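Search our site
Search
Enter keyword or product code

About Jurkix

Family business, still in Lenville, still on the same street. We sell curtains, blinds, rugs and the bits that go with them - rods, rings, hooks, tiebacks, lining by the yard. Started as a fabric counter at the back of Mordale's hardware store, then took over the whole building when Mordale's moved out to the highway. People still come in asking for nails. Sorry, no nails.

The showroom is on two floors. Downstairs is ready made curtains and the rugs, upstairs is made to measure and all the sample books. Around 3,000 fabrics on the books now, not all out at once, so ask if you dont see the color you want. Blinds are at the back by the stairs. Roller, Roman, wood slat, vertical. Plus 87 rugs hanging on the big rack, changes most months.

Made to measure is sewn in our own workroom. 17 of us between the shop, workroom and fitting vans. Bring your window sizes, or book a home visit and we measure for you. Home visits free inside Lenville, small charge further out. Fitting is extra, price goes on the quote before you sign anything.

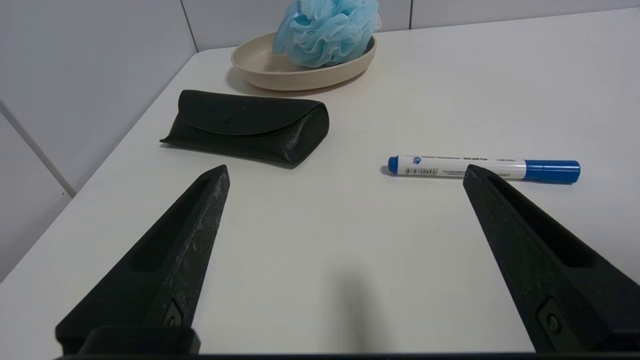 Glasses case and marker pen on a white tabletop.

We carry the full Ó Ceallaigh wool range, rugs and throws both. Only shop in the county that does. Heavy stuff, wears well, not cheap. Samples can go home with you for a week, small deposit, you get it back when teh sample comes back.

Spring opening hours start 20th March. Open late Thursdays again, till eight. Closed Sundays. The remnant sale is in October as always - end of roll, odd pairs, display rugs. Cash or card, no holds on sale items.

Parking behind the building, enter from the side street. Elevator to the upper floor is next to the register.

Comments

Dot87
Had the living room drapes done here, lovely job on the pleats. Took a week longer than they told me but they did call.

rgh_lenville
Do you still do blind repairs? Cord snapped on an old Roman one. Tried the phone twice, busy both times.

Jurkix
Yes we do, bring it in any weekday. Most cords done while you wait.

Patty M
I remember the fabric counter at Mordale's! Bought my wedding satin there.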